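4. Recording your first picking episodes

By now your Pileo arms are bolted down, the wrist cameras are sending a picture and you've done the homing routine in section 3. Time for the fun part! In this section you'll record a set of picks from a crowded basket, and these become the examples your model learns from.

4.1 Laying out the work area

1. Put the basket well inside the reach of both arms. A basket with holes in the sides is fine, and a bright colour helps you find it quickly when you're scrubbing through recordings later.
2. Fill it with objects of one family. We love multimeters for this. They're chunky, they come in lots of colours, and the test leads make every single pick a bit different.
3. Leave the leads on. Let them flop over the dials and into each other, exactly as they would in a real workshop drawer.
4. Set a few more things down on the surface outside the basket, including one or two that belong to another family (a calculator, say, or a hand tool).
5. Open Otex on the recording computer, choose New Set and give it a name you'll still understand in May.

Note: Mix upright and lying meters. A basket where everything stands to attention gives you lovely smooth recordings and a model that panics at the first fallen one.

4.2 Recording a pick

1. Press Record and wait for the tone.
2. Bring the gripper in slowly from the side and close it near the top of the meter, clear of the dial.
3. Pause for a moment with the jaws closed. Otex uses that pause to mark the grasp.
4. Lift straight up until the leads are clear of the rim - if they snag, keep recording and work them free.
5. Set the meter down, open the jaws, back away and press Stop.
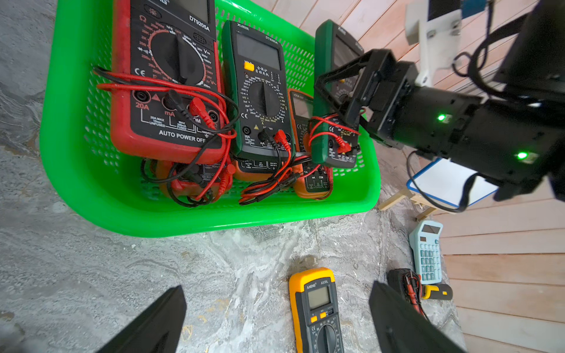
CAUTIONS

Disconnect every meter from whatever it was testing before it goes anywhere near the basket.

Keep your hands out of the reach of both arms while the record light is on. To rearrange anything, press Hold first.

Never pull hard against a snagged lead. Lower the meter, loosen the tangle and try again. The second attempt is good data too!

4.3 How many is enough?

More than you'd like, fewer than you fear. Cristóbal Urrutia's team at our Flusthorpe workshop recorded 1,730 picks for the Diệp starter set and kept 1,149 of them after checking. For a single basket and one family of objects, aim for 800 good ones. You can start a trial training run at 232, and we really recommend it - seeing the arm make its first wobbly reach by itself is a wonderful moment, and it shows you which picks to record next.

Reshuffle the basket every ten picks. When you've finished a batch, go to section 5 to check and label it.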